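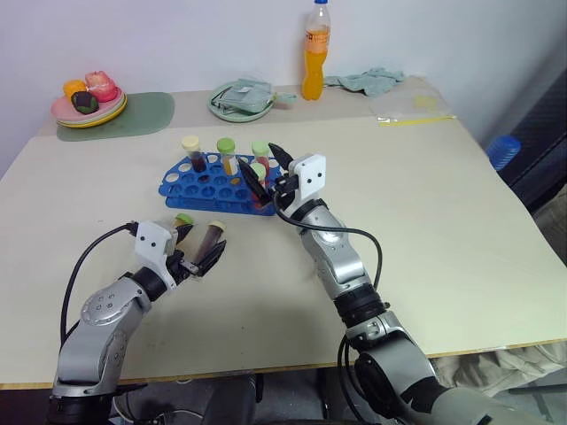

How many demonstrations do I need before a policy for tube handling is any good?
Depends on how much you vary the table. For one rack and one start layout we tell people to record 2,632 episodes or fewer with the Hellora starter task and train early, look at what fails, then go record more of that. Don't save all the recording up for one big push.

Hellora Two-Arm Teaching Station
by Rotbridge

Teleoperated recording station for tabletop work. Two follower arms, two leader arms, head view camera, recorder software, table mounts. You move the leaders, the followers copy, everything gets logged. Ships as one kit.

Who buys it: labs and small teams who need their own examples, on their own objects, and can't wait for somebody elses dataset to cover them.

What's in the box
Follower arms, left and right, with two-finger grippers
Leader arms, left and right, same joint layout
Head camera on adjustable post
2 wrist cables, spare, because those are what wear out
Foot pedal (start / stop / throw away)
Table clamps
Recorder license, one seat
Printed quick start, 12 pages

Not in the box: computer, table, tubes, racks. Any flat stable table will do. Pale matte tops are easier on the camera than shiny ones.

Tube rack task
Most people start with this one so we wrote it up properly. Blue plastic rack in the middle, capped tubes with colored liquid, mixed cap colors. One arm carries a tube, the other works over the rack. Household stuff along the back of the table: plates with toy fruit, a drink bottle, a towel, a zip bag. Leave clutter like that in. Move it between sessions. Policies trained on a bare table fall over the first time a bottle shows up, we've had that support call many times.

Things to vary:
where the rack sits, and its angle
which holes are filled
cap color and liquid color
which arm picks first
clutter at the back
time of day if you have windows

Things to keep fixed inside one batch: camera height, gripper fingers, task sentence. Change any of those, start a new batch. The recorder will ask you. Don't click past it.

Recorder software (Vinance)
Saves joint positions, gripper opening, leader commands and video on one clock. One folder per episode. Task sentence is stored with each episode, plain text, you can fix it later in bulk. Pedal down twice = episode thrown out, no questions. Failed grasps you recovered from, keep those! They are some of the most useful ones. Failed grasps you gave up on go in the "incomplete" bin, which is skipped on export unless you tick the box.

Playback works at normal speed or stepped. New in the May release: search by task sentence, and a side by side view for two episodes. Also fixed the export hang on long file paths. Sorry about that one.

Operator notes
From Jummai Effiong, who does our onboarding:
"Slow down near the rack. Everybody rushes the insert and then the data is all little corrections. Line up over the hole, stop, go down. Swap operators at lunch if you can, you want more than one persons habits in there."

Raise your chair so your elbows clear the leader bases. Check the wrist cable has slack with the arm fully out before the first episode of the day. Use colored water in practice tubes, caps on tight.

Gripper fingers
Long pointed fingers are standard, good for reaching between tubes. Padded fingers are an option, better for smooth round stuff, too wide for a tight rack. Two screws per finger. Recalibrate the opening afterwards, it's in the Tools menu.

Ordering and lead time
Full station: 14 working days after payment clears
Leader pair only: ask
Extra recorder seat: sent by email, same afternoon if you order before noon
Padded fingers: in stock

Bench space at the Kırmızıgül demo room can be booked by the half day. Bring your own objects, leave with your own episodes. Ask for Hülya Saraç and say what you want to record so she can set the table height and fingers ahead of time.

Returns
Unused kits, original foam, we pay shipping one way. Used grippers can't come back if they've been near anything biological. Please dont test us on this.

Recorder manual, finger drawings and a small sample batch of the tube task are under Downloads. The sample is in the same folder format your own exports will have, so get your loader working on it while the kit ships.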